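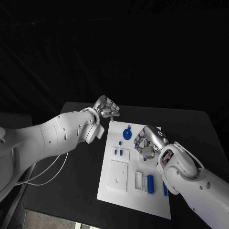

Figure 2. Two white robot arms over a dark grey table, with a white board holding white and blue assembly parts.

4.2 Exclusive retail windows and later catalogue sales

The second part of the analysis concerns albums first sold through a single retailer. Release records were drawn from the Claritz catalogue and matched to weekly unit sales held by Trirner. After duplicates and reissues had been removed, 2,462 albums remained, of which 800 had an exclusive window of at least four weeks. Compilations were kept only where more than half of the tracks were new recordings.

Matching was done on catalogue number first and on artist and title second. Where the two sources gave different release dates, the earlier was used. Pritchard coded the contract terms from label announcements and Samonte coded a second set independently; disagreements were settled by going back to the announcement text. Deals that covered only a bonus disc or an alternative sleeve were treated as non-exclusive - a stricter rule than the one used by Foulkes, whose sample counts any retailer-specific edition.

First-week sales were higher for exclusive releases than for matched releases by artists of similar standing. The gap narrowed once shelf placement was added to the model, and it was no longer significant at the five per cent level for artists with fewer than two earlier albums. Sales in the year after the window closed were lower in every genre group except country. Independent shops that had been left out of the launch often did not stock the album later, even when wholesale terms were the same.

Download sales are treated separately. The Cimero series begins part of the way through the sample period, so albums released before its first October are dropped from this test. For the rest, an exclusive window on the physical format had no clear effect on downloads of the full album, but single-track downloads rose slightly during the window - mostly for the lead single. Standard errors are clustered by label throughout, and the full estimates are given in the appendix.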